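In Praise of the Slow Setup
Lionel Lockwood
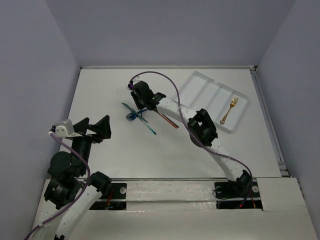

I have been looking after the two-arm cell at Hedbridge for long enough to have opinions, and the one I hold most dearly is that we hurry the setup and then spend weeks paying for it. Sorting cutlery into a tray looks like such a humble job! But a fork is a thin, slippery thing, and if the arm's idea of where the table is has drifted by a hair, the fingers will close on air or scrape the top.

So I would like to say a kind word for the dull first half hour. I check the base bolts by hand, one arm and then the other. I run each joint slowly through its travel and listen. I look at how the cables lie when the elbow is fully bent – a cable that tugs at a camera will shift the view a little every time, and you can blame the software for a month before you think to look up.

In February I went back through our log of 1,272 runs and read the notes on the bad ones. Over 20 of them came down to a camera mount that had worked loose, and a young colleague at Cormier told me theirs read much the same. Two turns of a small screwdriver would have saved us all that fuss.

I know the argument on the other side, and I have some sympathy for it. People want runs, and a morning spent with a hex key gives you none to show. Still, I would take 1,000 runs from a cell somebody has cared for over any bigger pile, and I have told my manager so more often than he would like.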